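Toy Kitchen Corner Opens at Sunside, With Plenty to Cook

The new play kitchen at the Sunside family center is open, and if the first Saturday is any guide, it's going to be the busiest corner in the building. More than 200 people came through between breakfast and closing, and a good share of them went home having been served a make-believe lunch by somebody under the age of six.

The collection has been growing since March, when the center put out a call for play food and small kitchen toys in decent shape. Families in Windness and Wuisan emptied closets and toy chests, and what came in was terrific: fruit and vegetables in bright colors, bowls, plates, baskets, a toaster oven just the right size for little hands.
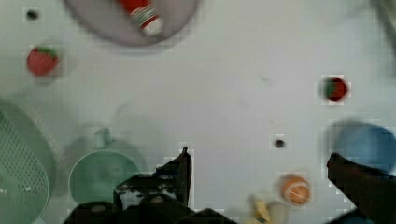 By Flurina Oberholzer
Neighborhood reporter

Strawberries were the first thing I heard about when I walked in. A girl in rain boots wanted to know if I'd like mine with ketchup (I said yes, of course), and she went off to get a plate. It was that kind of morning!

The idea came from Brigitta Stöckli, who runs the Saturday playgroup and had been making do with a single box of mismatched pans for years. "The kids never complained, they'd cook soup in a shoe if you let them," she told me. "But I kept thinking how much fun they'd have with a real spread, with things to wash and sort and serve."

A real spread is what they've got. The white tabletop was covered with good things to eat, all of them toys: a red strawberry with its green leafy top, a yellow banana, an orange fruit. There's a blue bowl, deep enough for a generous helping of whatever's cooking, and a pale green one that goes beautifully with the colander. I'm a grown woman and I wanted to play with that colander. It has all the little holes, just like the one in my own kitchen, and Stöckli says it's the piece the children ask for by name, or at least by something close to its name. "Colander" is a hard word when you're three. So far she's heard "calendar," "coriander" and "the holey one."

Then there's the ketchup. The bottle is red with a white cap, and there's a small red tomato on the label. It goes on everything. During my visit it was offered with pancakes, with banana and with a cup of tea, and Thaddäus Ammann, who'd brought his two grandsons over from Wuisan, politely accepted all three. "I've eaten worse," he said, and asked for seconds.

The center has 57 pieces in the collection so far. They're kept in tubs on a low shelf, and children can help themselves whenever the playroom is open. Grown-ups are welcome at the table too, and from what I saw they don't need much encouragement. One father spent a solid half hour running a very strict breakfast counter.

Elfriede Gasser, who taught kindergarten in Windness before she retired, has put together a short sheet of games for families who'd like a place to start. Some are as simple as picking out everything that's red, or finding a bowl that matches the basket. My favorite is the one where a child sets a plate for somebody else and has to remember what that person ordered. I watched two brothers play it and the plate that came back had one strawberry on it, the ketchup, and nothing that had been ordered. Their customer was delighted.

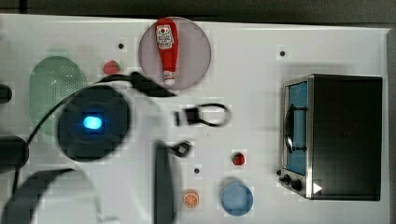
When to come

The play kitchen is open on Saturday from 9 a.m. to noon, and there's no charge. Up to 30 children can be in the playroom at one time, so if it's full when you get there, try the reading nook next door and somebody will come and get you. Children under 2 are welcome with a grown-up beside them.

What they'd still like

Stöckli is hoping for play bread, eggs and a second colander, for obvious reasons. Clean pieces with no chips or loose parts can be left at the Sunside front desk during opening hours. Please don't bring anything that takes batteries.

Kenneth Menzies is baking for the next session, and those muffins will be real. Come early if you want one.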